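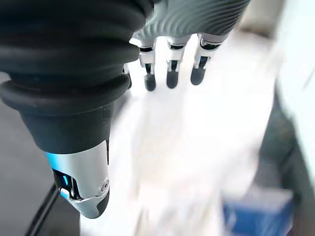 Review: Fagerlund hand service kit, after 11 months

Posted December 13, 2020 by Ilaria Mazza

I look after one machine, a two-armed robot that does household laundry pickup in a furnished test apartment in Sitville. Both arms end in a hand with fingers and a thumb, with a small camera at the wrist. I have used the Fagerlund service kit on those hands since the start of the year and I have now been through most of what is in the box, so I can say what is worth the money.

The kit comes in a flat case with foam cutouts. You get a torque driver with four bits, a set of feeler gauges, a tube of light grease, a syringe of joint oil, 2 spare thumb boots, a bag of fingertip pads, a bag of pivot screws, a lens cloth and a printed service card. There is no manual beyond the card. The PDF on their site is longer and has better drawings.

The driver

This is the best part of the kit. It clicks cleanly at the low settings, where cheap drivers tend to be vague, and the smallest bit fits the fingertip pivot screws without camming out. I check those screws every 100 hours. Before I had this driver I was doing it by feel, and I stripped a head on one thumb that took an afternoon to get out. The handle is short, so reaching the screws on the inner fingers means spreading the hand first. Put it in service pose and cut the power before you go in there.

The boots

The ribbed rubber boot at the base of the thumb takes more abuse than any other soft part on the machine. It folds every time the thumb crosses the palm, and lint packs into the folds. The card says to replace it at 200 hours. Mine have gone longer than that with a wipe down every Friday, but check the lowest fold, which is where my first one split. Fitting a new one is fiddly. The lip has to seat all the way around, and if it sits proud on one side the thumb will read stiff in calibration and you will chase that for an hour. Warm the boot in your hands first.

The pads

Black rubber, slightly soft, push fit. They grip cotton and knits well. They pick up fluff from dark clothing quickly and then start to slide on anything smooth, so cleaning matters more than replacing. I use a damp cloth and let them dry. The grease in the kit should be kept well away from them.

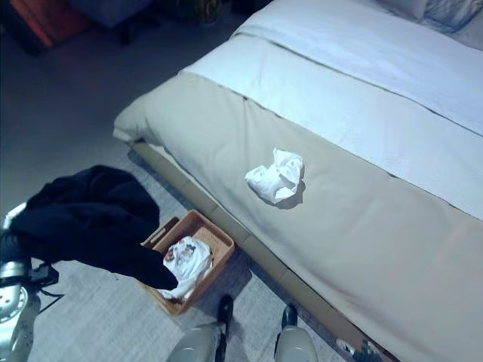 My standard check after any hand work is a short laundry run by the bed. The work is a basket on the carpet, a few light and dark garments, and something small and crumpled left on the bedspread. A large dark garment is the useful one for me, because the weight hangs off one side of the grip and a loose joint or a dirty pad shows up as a slow slip. White cloth on a pale cover is harder for vision than for the hand, so I keep notes on those two separately. If a pickup fails on the small cloth I look at the wrist camera image before I touch a screw.

I run the check after every boot change and after every pad change. It costs twenty minutes. Karim Tarawneh, who runs the night shift on this machine, likes to do three runs and compare grip current between them. I do one and look at the log.

Lens cloth and gauges

The lens cloth is ordinary. The feeler gauges are good and I use them for the side plates on the finger links. The thinnest one should slide in and the next one up should not. The card prints this backwards in my copy — the PDF has it right.

The grease and oil

Fine, but the tube is too large and the syringe is too small. I ran out of oil in November with the grease barely started. Vernitz sells the same grade of oil in a bigger bottle with a needle tip and I have switched to that.

What is missing

Nothing in the kit deals with the sleeves. On our machine the arm fabric comes right down over the back of the hand, and it creeps. When it bunches at the wrist it can work its way toward the outer finger, and then you have a fold of cloth sitting next to a moving joint. I pull the sleeve back and smooth it before every session. A pair of decent clips would have cost them very little.

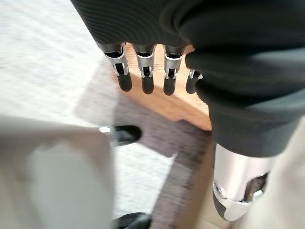

The other thing I would add is a soft brush. Carpet fiber gets into the small openings in the metal knuckle brackets whenever the hands work low, and the cloth just pushes it further in. I use a watercolor brush and work from the back of the hand toward the tips, with the fingers pointing down so the fiber falls out. Then I cycle each finger by itself at slow speed and listen. A clean joint is nearly silent. A dirty one ticks.

Compared with the Proltora kit

We had the Proltora kit before this one. It has a nicer case and it does include a brush. The driver was poor, though, and the boots were a hard rubber that went shiny along the folds. If you already own a good low-torque driver, the Proltora box makes more sense than it did for us. If you do not, buy the Fagerlund.

Score

Four out of five. I took a point off for the oil, the card and the missing brush. Spare boots can be ordered separately in packs of up to 11, and I would add a pack to the first order. Mine took two weeks to arrive.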